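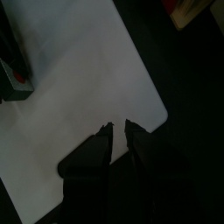 Boletines de evaluación Carkel para infantil y primaria

Catálogo > Material escolar > Evaluación y tutoría > Boletines Carkel

Quien haya pasado una tarde de mayo rellenando boletines sabe lo mucho que se agradece un papel que no se arruga y unas casillas donde de verdad cabe la letra. Los boletines Carkel llevan años acompañando a maestras y maestros en esas tardes (¡y en alguna que otra noche!), y los seguimos imprimiendo con el mismo cariño, aunque en esta edición hemos ensanchado el espacio de observaciones, que era lo que más nos pedíais.

Cada boletín es un díptico en A4 con tres evaluaciones, registro de faltas, firma de la familia y una página entera para comentarios. El modelo de infantil sustituye las notas por indicadores de progreso, y el de primaria admite tanto calificación numérica como cualitativa, así que podéis encargar los dos y mantener el mismo aspecto en todo el centro.

La caja trae 1000 unidades con sus fundas Resance, de cierre lateral, muy cómodas para que el boletín vaya y vuelva en la mochila sin llegar hecho un acordeón. Si el colegio es pequeño hay también un paquete de 100, sin fundas.
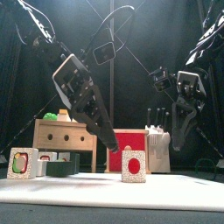

Objetos de cocina de juguete y bloques estampados sobre una mesa blanca.

Referencia: 2982
Papel: offset de 160 g, apto para bolígrafo y para impresora láser
Idiomas: castellano, o bilingüe con inglés
Personalización: nombre y escudo del centro en portada, a una tinta

Para los centros que trabajan con el programa de notas Zedard tenemos una plantilla que coloca cada calificación en su casilla. Se pide junto con la caja y no tiene coste, solo hay que indicarlo en las notas del pedido. Con la personalización, contad quince días laborables desde que nos dais el visto bueno a la prueba; sin ella, el envío sale en tres.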